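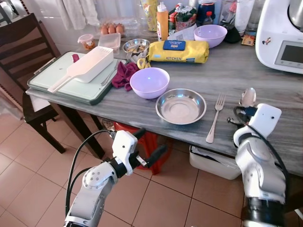

Second pair of arms or spares for the pair we have?

austra_k
Posted Jul 9, 2021

We have 16 thousand left in this year's equipment line and it has to be committed before the end of the month. The job is kitchen table work: bowls, cutlery, scissors, a cutting board, that sort of thing. Two arms, two-finger grippers, one table.

Option A is a second pair of arms from Lammont, the basic model, which would take nearly all of it. Option B is to keep the one pair and spend on spare grippers, cables, a service contract and a better table. My manager leans towards A because it doubles what we can do on paper. I lean towards B but would like to hear from people who have had to live with either.

Austra Kütt

pellow
Posts: 300

B. We did A two years ago. The second pair spent most of its first summer being stripped for parts to keep the first pair going. Cables went first, then finger pads, then a wrist joint.

How are your cables routed? If they are on the outside of the arm, budget for replacements from day one.

austra_k

Outside, wrapped round the segments, with a loop over the wrist. We have had one snag on a chair back so far. No damage, but it stopped us for a morning.

pellow

Then put two full cable sets in the order. Ernora charged us 50 each plus postage, and they were in stock. The arm maker wanted twice that and six weeks.

gantry_dan

I'll disagree. Spares are cheap and can come out of consumables at most places. Equipment money is hard to get. If you don't spend it on equipment this year they will give you less next year. Buy the arms, and get the cables out of a different pot.

pellow

That depends on having a different pot.

austra_k

We have a consumables pot but it is 100 a month and it already pays for eggs, bread, washing-up liquid and whatever gets broken. I can't get cable sets out of that and still feed the table.

SeulgiB

Has anyone asked who will run the second pair? We planned for two stations and one operator and assumed they would alternate. They didn't. Resetting the table takes as long as the task, so the second station sat waiting. Staff hours should be on the same sheet as the arms.

Also, thin metal cutlery is hard on finger pads. Forks and spoons lying flat on a hard top mean the fingers scrape the surface every time. We change pads every couple of weeks. Plastic bowls are no trouble.

Seul-gi Baek

gantry_dan

Fair point on the hours. I still think a second pair of the same model is the best spare you can own. If one arm dies you swap it and carry on the same day. A service contract gets you a phone number.

SeulgiB

Rostami turned up in two days when our left arm failed. The year's contract cost less than one gripper. I wouldn't write off contracts in general, but read what it says about travel costs.

gantry_dan

Two days is good. We waited three weeks with Dirnico, so maybe that's where my view comes from.

austra_k

Thanks, all. Rostami do cover our area, I checked. I've asked Lammont whether they will sell a single arm instead of a pair. If so I'd go for one arm as a swap unit, two cable sets, a box of pads and the contract. That leaves a bit for a table with clamps.

pellow

Check the single arm comes with its gripper. Ours was quoted without and we only noticed when the box was opened.

gantry_dan

And get left or right confirmed in writing. Some of them can't be turned round without a new mounting plate.

austra_k

Will do. Quote is due next week, I'll post the figures when I have them.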